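Setmont Workroom Refit
Progress report to the Wamonari Fund
Thursday, May 16, 2024
Prepared by Zhuoran Cheng

Work since the last report has gone mostly into the room itself. The walls and ceiling are painted white, and the long fluorescent fixture is back up. The pipes in the corner stay exposed. Primo Santoro got a price for boxing them in and we decided the money was better spent on the floor.

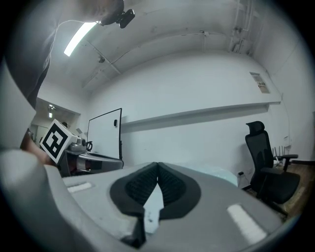 The building dates from 1898 and the ceiling beams are not level, so the cable runs took two days longer than planned. Latis did the electrical work and has sent its final invoice. The notice on the back wall will be replaced once the new room rules are agreed.

Furniture is partly in. We have one round table for tabletop work and a few office chairs, and 16 folding chairs are on order from Gu. The tablecloth cost less than resurfacing the table, and it can be changed when it wears out. One scuff on the white wall needs touching up — we have paint left for that.
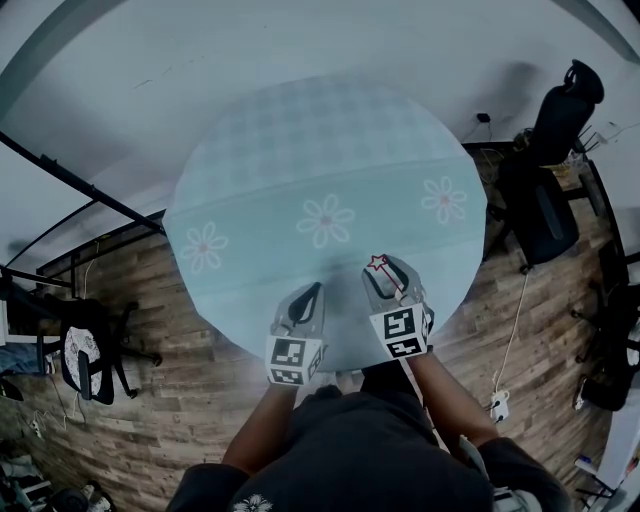 Round table with the pale blue flowered cloth, on the wood-plank floor.

Spending this period was 300 dollars on paint and sundries and 110 dollars on the table and cloth. Both are within the approved lines. The electrical invoice will appear in the next statement.

Still to do: a cover for the cable that crosses the floor to the power strip, a second coat on the window side, and delivery of the chairs. Primo expects all three to be finished by July. We are not asking for any change to the budget.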